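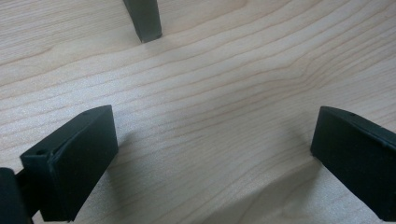
Quick one tonight because I have to be up at six. Finally saw The Salt Ledger, the Davoud Ahmadpour movie Simin has been bugging me about since December. The Stiven was showing it for one night only, a Tuesday, 16 people in the seats. I counted during the trailers, I was early and my phone was dead.

So. Wow. Ok.

If you haven't seen it, the plot is almost nothing. A bookkeeper (Zohreh Talebi, so good) comes back to a port town to close out her dead father's accounts. There's a debt that doesn't add up. 2385 owed, no name next to it. She goes door to door asking people about it. That's the movie. Two hours and change.

Everybody files this one under "slow and gentle." The poster has her smiling on a ferry. I went in expecting a warm bath and I think it's one of the angriest movies I've seen in years. Every single person she visits is nice to her. Tea, cookies, sit down, your father was a wonderful man. And every one of them is lying! You get maybe four visits in before you start dreading the teapot.

The scene I can't shake is the one with the brother in law. Keyvan Rashti plays him and he hardly talks. She reads the number out loud, he gets up and fixes the curtain. Takes forever. Sits back down. Asks if she's eaten. I wanted to throw something at teh screen.

Things I didn't love: the music. Arwel Beddoe did the score and there is just too much cello. Any time Talebi looks out a window, cello. She looks out a lot of windows. Also the cousin subplot goes nowhere, he buys a boat, ok, and then we never see the boat again. Simin says the boat is the point. We argued about it all the way to the parking garage and I still say it's a boat.

The ending, no spoilers really. She finds out who owed the money and writes it in. Then she keeps writing, and you can't see what. The lights came up and the guy behind me said "that's it?" kind of loud. I liked it. Ask me again in a week, I might side with him.

Not streaming anywhere that I could find. Simin thinks the Stiven is bringing it back if enough people ask, so email them. Would make a great double bill with Hatance, his earlier one, which I've only seen half of becuase the disc was scratched. If anybody has a copy that plays past the wedding let me know.

Ok bed. Will fix typos tomorrow, probably.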